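Ticket 645: Arm stops at tall cabinet door, kitchen line
Site: Cindstead staff kitchen
Raised by: Shireen Matlala, kitchen supervisor
Assigned to: Thabiso Nkosi, Inell support
Priority: Medium (raised from Low at my request)
Status: Open

Shireen Matlala, 07/12/2021, 08:14
Third time I have written this one up, so I will try to be thorough. The arm is supposed to open the tall cabinet, leave it open while one of us loads, then close it. It goes up to the door and stops. No alarm, no message on the panel, just stops. We press resume, it backs off, comes up again and stops again. After that somebody opens the door by hand, which takes a second and is what we did before any of this was bought.

I was told in November that the arm would "free up" my early shift. My early shift is one person shorter and the one who is left, Zinhle, now spends the first part of the morning watching a door. Please put that in the notes, as it was taken out of the last ticket when it was closed.

Thabiso Nkosi, 09:02
Thanks Shireen. Sorry the previous ticket was closed early. Could you tell me which program is loaded, and whether anyone has moved the cabinet or changed the handle? Also please try a full restart, not resume.

Shireen Matlala, 09:40
Program 12. Nothing has been moved. Full restart done twice, same result. Zinhle says it does it more often when the door has been left slightly open, but we haven't written those down so treat it as her opinion. I would trust her opinion over the panel.

Thabiso Nkosi, 10:25
I ran program 12 in the simulator against the Cindstead kitchen model. The gripper gets close to the edge of the door and then the path planner gives up. I have attached the view from the run.
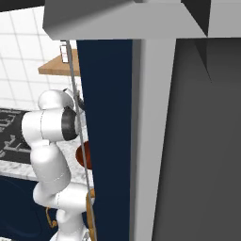

The model was built from the drawings Makhubela sent us before fitting. If the real door sits differently from the drawing, even by a little, the arm will be aiming for the wrong place. Can someone measure from the wall to the door edge, once with the door shut and once with it slightly open?

Shireen Matlala, 11:10
So the simulator gives up as well. I'd like to know who signed it off, then, if it can't do the job in your own drawing.

Zinhle will measure after lunch service. She is not a fitter and it isn't in her job description, and neither was restarting a robot, but she has had 14 restarts to learn on since the last visit.

Gil-soo Yeon, 11:32
Joining from Jollell (we wrote the door routine). Sign-off was done with the door fully shut only. A partly open door was listed as a later item. I can send a version that looks for the edge again before it closes the gripper. It will make each opening 7 seconds slower.

Shireen Matlala, 11:50
Slower than a person already, and now slower than that. Fine, send it. I want the manual release shown to everyone on both shifts first, and I want it in writing that staff may open that door by hand without it being logged as "operator interference". Zinhle has two of those against her name for getting the plates out on time.

Aníbal Giraldo, 13:05
Operations here. I've seen the interference entries and I agree they are wrong. I will have them removed. I can't promise anything on the shift numbers in this ticket, that needs a separate conversation.

Shireen Matlala, 13:12
It was a separate conversation last time too.

Zinhle Mofokeng, 14:48
Measurements sent to Thabiso by email. The shut one doesn't match the drawing. I took it twice.

Thabiso Nkosi, 15:20
Received, thank you Zinhle. I'm correcting the model and will run Gil-soo's version against it before anything goes on the live arm. Until then please leave program 12 switched off and use the door by hand. Ticket stays open.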